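From the games shelf: three weeks with Totirlow

Hello again, all. I promised in the last issue that I'd say something about Totirlow once I'd finished it, and then May got away from me entirely, so thank you to everyone who wrote in to ask whether I'd fallen down a well. I hadn't. I was stuck in the salt mines in chapter 3, same as the rest of you by the sound of it.

For those who haven't tried it, Totirlow is the new one from Stastis, the small studio behind Saarela, and if you loved Saarela (I did, far too much) you'll feel at home within minutes. You play Lumo, a lamplighter who has come back to her island to find the lamps out and the neighbours behaving oddly, and off you go with your ladder and your oil can. It's slower than Saarela and a good deal sadder, and the music is lovely all the way through. I left it running one evening while I made soup, just to have the harbour theme on.

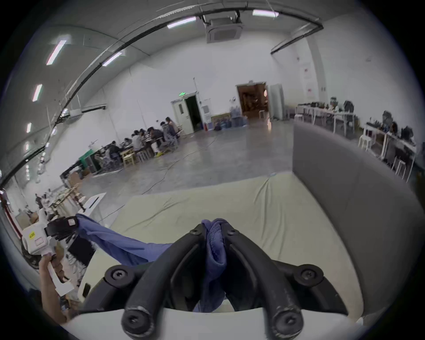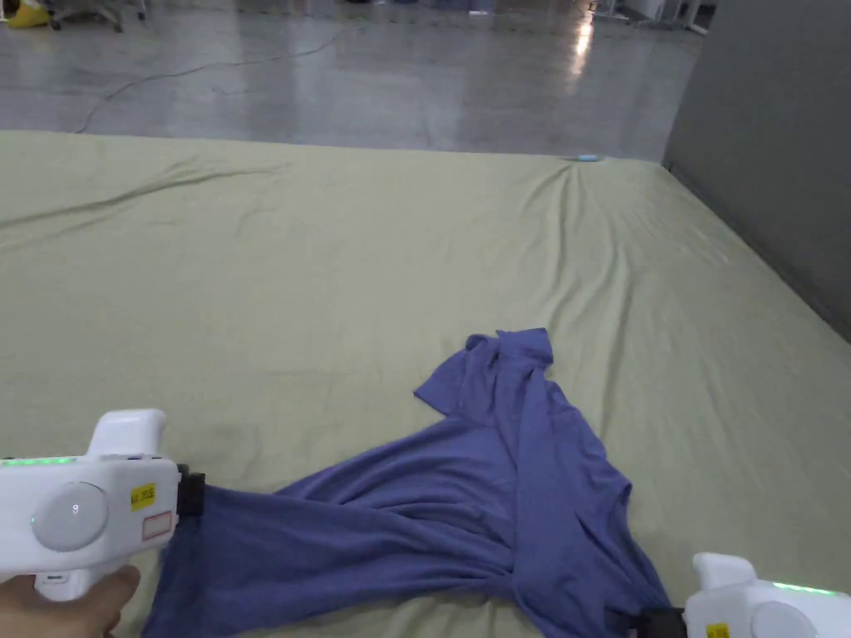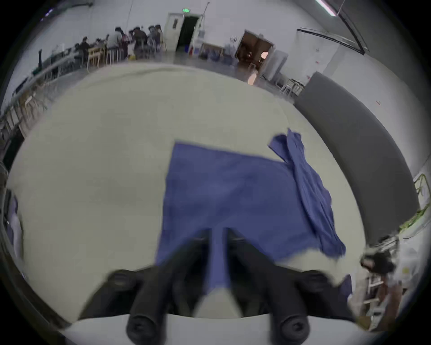
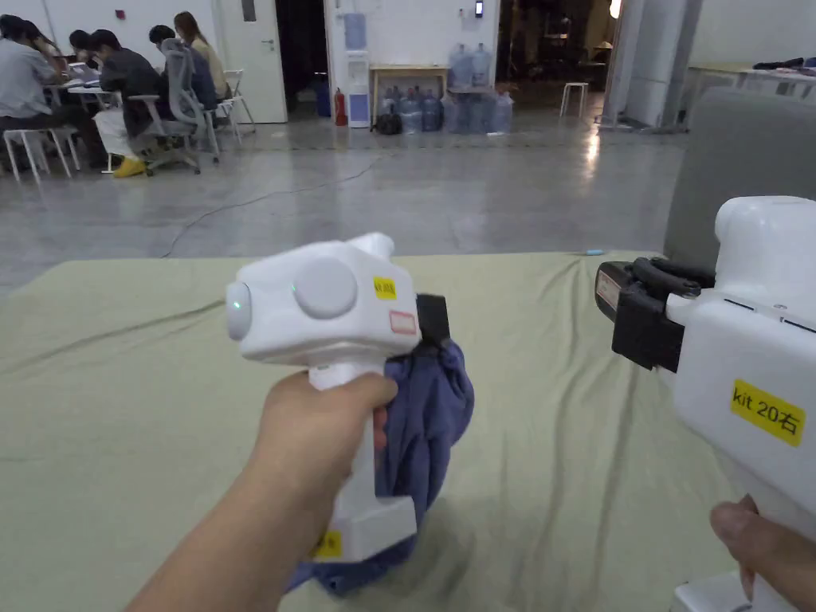 The blue cloth, in four views.

Now, my grumbles, as I do have a few. The map is dreadful. You can't put your own markers on it, and it forgets which lamps you've lit whenever you go indoors, so I ended up with a notebook on my knee like it was 1989. The oil runs out too quickly in the early part of the game as well, and buying more costs 3,000 shells, a wicked amount when you've only got a fishing rod to earn them with. Impi Jääskeläinen wrote to tell me that you can sell the old ladder at the ferry landing as soon as you find the new one, and I wish I'd had her letter a fortnight sooner!

The ending I won't spoil. I'll only say that there are 3 of them, that I got the one with the boat first, and that I sat there through the whole of the credits feeling rather wobbly. Uthai Petchrat has seen all three and thinks the lighthouse one is the best by a mile. I'm on my way to it now, very slowly, with about 6 lamps still to find on the north shore.

If you've got as far as the bell tower and know how to get the door open without waking the geese, do please write in. Next time I'll be back with a look at some older puzzle games, and your letters on favourite boss fights, which are still arriving and are a joy to read.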